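Brolasier Sanctions Monitoring Project
Progress report to the Metik Fund
4 February 2025

Summary

We are now past the halfway point of the grant and very pleased with where the work has got to. The project set out to track how trade restrictions are written, applied and worked around, and to put that knowledge into the hands of small exporters, local reporters and customs staff who have no legal department to call on. Two of the three strands are on schedule. The third, the shipping strand, is behind, and we explain why below.

Strand one: the plain-language register

The register went live to test users in the autumn. It holds entries for 95 separate measures, each with a short summary in everyday English, the date it took effect, the goods or services it touches and a link to the legal text. When we applied to you we thought the summaries would be the easy part. They were not! A single export ban can run to dozens of annexes, and the same machine part may sit under one code in one country and a different code next door. Our two legal editors ended up rewriting the first batch from scratch after test users told us it still read like a statute.

The new version is much better. Test users at Ejigu, the freight association that has been with us from the start, now use it when they train new clerks, and they have sent back a steady stream of corrections, which we love getting. Most concern end dates and renewals. We have added a "last checked" line to every entry as a result.

Translation into French has begun and 27 entries are finished. We had hoped to have more by now, but we would like the legal terms to be settled before we go faster.

Strand two: training for reporters and customs staff

We ran 13 workshops in this period. The half-day format works far better than the full day we began with, and people stay to talk afterwards, often for longer than the session itself. The exercise on company ownership is the clear favourite. Groups are given a made-up bundle of invoices, company records and bills of lading and asked to work out who really bought the goods. Every group so far has found at least one link we had not planted on purpose, so the bundle keeps getting richer.

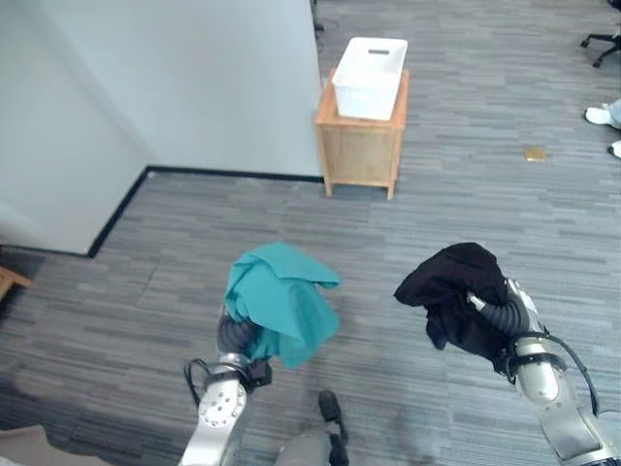
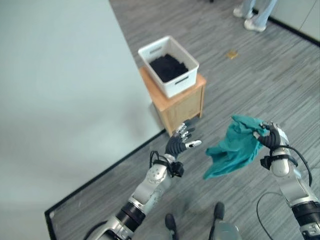

Demand from customs staff has been higher than we planned for. Regional offices in particular tell us that they get the rules by circular, with very little time to talk through what they mean at the counter. We have moved a little money from travel to printing so that each person leaves with the desk guide. The change is within the ten per cent your rules allow between budget lines.

One thing we would do differently is the follow-up survey. We sent it three months after each workshop and the response was thin. We now ring people instead, and the answers are longer and a good deal franker.

Strand three: shipping data

Our agreement with Bivus for access to port call records took five months longer to sign than expected. The sticking point was whether we could publish vessel names. We can, with a two-week delay, and we think that is a fair result. The data started to arrive before the winter break and our analyst has already matched 23 vessels that changed flag more than once after the price cap on oil came in. It is early work and we are not ready to draw anything from it, but the quality of the records is excellent and we are itching to get on.

To make up time, we propose to drop the planned bulletin on air freight and put those hours into the shipping work. Please let us know if you see a problem with this.

Spending

Spending is slightly under budget, almost all of it down to the late start on strand three. Staff costs are as forecast. The web hosting bill went up when we added the search tool, and we expect it to stay at the new level. A full table is in Annex A.

Next steps

By June we aim to have the register open to the public, with the French entries alongside the English ones, and the first shipping bulletin out. The customs workshops carry on at two a month. We would also like to bring forward our talk with you about what happens to the register after the grant ends, as Ejigu has asked whether it could host a copy for its members. We would be glad to share their note before the next review call.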